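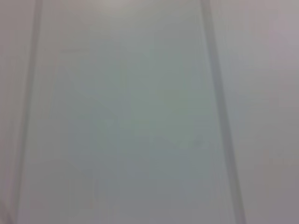
From: Lensa Assefa
To: koststead-allotments
Date: Nov 15, 2019
Subject: Re: Water charges and the lower tap

On the lower tap, Kalow came back to me this morning. They can fit the new stopcock before the end of November if we clear the brambles from the bottom path first. The quote is 528 pounds including the pipe, and they want half of it up front.

> Does anyone know if the water will be off all winter again? Last
> year I had to carry cans from the road end until March and my
> back won't stand it. Also I was told the charge is going up to 26
> a plot. Is that for everyone or only the full plots?
> Kassa, plot 13

Kassa, the top tap will stay on until the first hard frost and then go off as usual. The lower one will be off while the work is done, which Kalow say is 2 days. After that it can stay on longer than before, as the new pipe goes in deeper — but I wouldn't rely on it in January. If you have a water butt, fill it now.

The charge of 26 is for full plots. Half plots pay 13. It covers the year from April and has nothing to do with the repair, which comes out of what we put by from the plant sale.

For the brambles, bring loppers and thick gloves if you have them. The cuttings can go on the heap behind the old greenhouse, not on the bonfire, as there was a hedgehog in there last autumn. Please leave the gooseberries by the fence alone. They belong to plot 9 and are only a bit overgrown.

I still need the key to the meter box back. It is the small brass one on green string. Whoever has it can put it through my door.

Lensa

--
To leave this list, send a blank message with "unsubscribe" as the subject.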